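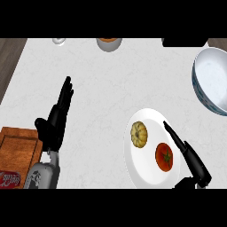
Skernosbridge Hospital Staff Absence Records
Data card, version 2

Summary
This dataset holds 622 anonymised records of sickness absence among clinical and support staff at Skernosbridge during the winter respiratory season. It was prepared by the infection control office for planning ward cover.

Contents
Each row is one period of absence. There are 17 columns, including staff group, ward type, length of absence in days and whether a test result was reported. Names, dates of birth and payroll numbers were removed before the file left the hospital.

Collection
Ward managers entered absences in the Fliko rota system. Entries were checked against occupational health notes by Fiorella Rinaldi. Collection began in November.

Known limits
Agency staff are not included. The Longo wing recorded absences on paper for the first month, and 80 of its records have no test field – these are marked "unknown" and should not be read as negative.

Permitted use
Research and service planning only. Users must not attempt to identify any member of staff.

Files
absences.csv – the records
columns.txt – definitions and codes

Contact
Aldo Cocco, data steward, infection control office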